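Reading time: 2 min

I've been meaning to write about Oana Neagu since February, when she played the little back room at the Mikham and made a whole row of us cry laughing with a squeezebox and a wooden spoon. She used to mend lifts for a living (still does, two mornings a week) and she sings about them, which sounds dreadful and is really rather lovely!
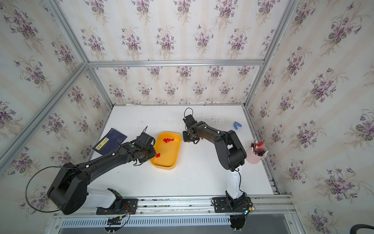
Page 2

Anyway, the evening started at half past seven with Yvette Lavoie on piano, and the room holds 100 if everyone breathes in. I sat next to Guilan Wan, who had brought a flask of soup and very kindly shared it. Oana came on in her work boots and went straight into "Stuck at Four", then told a long story about a hotel with 540 bedrooms and one working lift, and I won't spoil the ending in case you go.

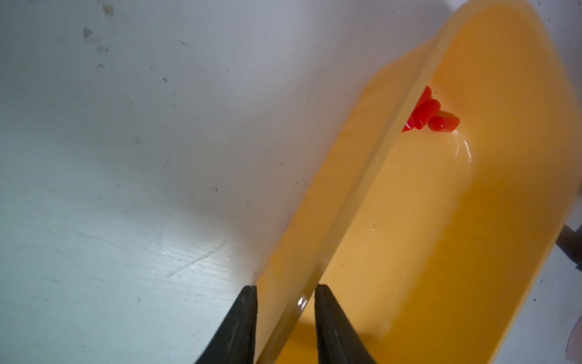
Yellow-orange tray on a white surface

She did one slow waltz after the interval, a tune her grandfather taught her, and I've been humming it over the washing-up ever since. I do wish she'd record it. Yvette says there may be a second night in the spring, and if there is I shall be in the front row again, spoon or no spoon.

Contact | Copyright Xinyi Cao | Back to top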